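Beltwood Library to Extend Evening Hours Beginning in April

The Beltwood Public Library will remain open until 9 p.m. on four evenings a week beginning in April, following a decision by the library board to make permanent a schedule that was tested over the winter. The building on Karker Street currently closes at 6 p.m. on most weekdays.

The board received 242 written responses during the comment period. A large share came from residents who work day shifts and had been unable to use the reading rooms or pick up reserved materials before closing. Requests for later hours on Friday were also received, but the Friday schedule will stay as it is for now.

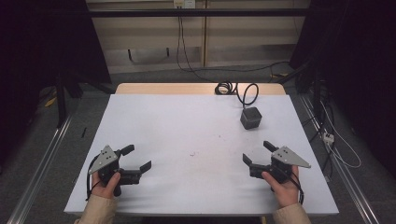

Under the new schedule, the main desk, the children's room and the second-floor study area will all be staffed until closing. The local history collection will continue to be available by appointment only. Patrons who wish to consult it in the evening should contact the reference desk at least one day ahead.

The Correia Meeting Room, which seats 50, may be reserved by community groups until 30 minutes before the building closes. Reservations are free to groups based in Beltwood. Other groups will be charged $80 per evening, the same rate that applies to daytime use.

Parking in the Allach Avenue lot will be free to library patrons after 5 p.m. The entrance on the Karker Street side will be locked at 7 p.m., and visitors arriving later should use the door facing the lot. The outdoor book return is open at all hours and is not affected by the change.

Printed copies of the new schedule are available at the main desk. The board will review evening attendance in the fall - including the question of Friday hours - and will accept written comments until that time.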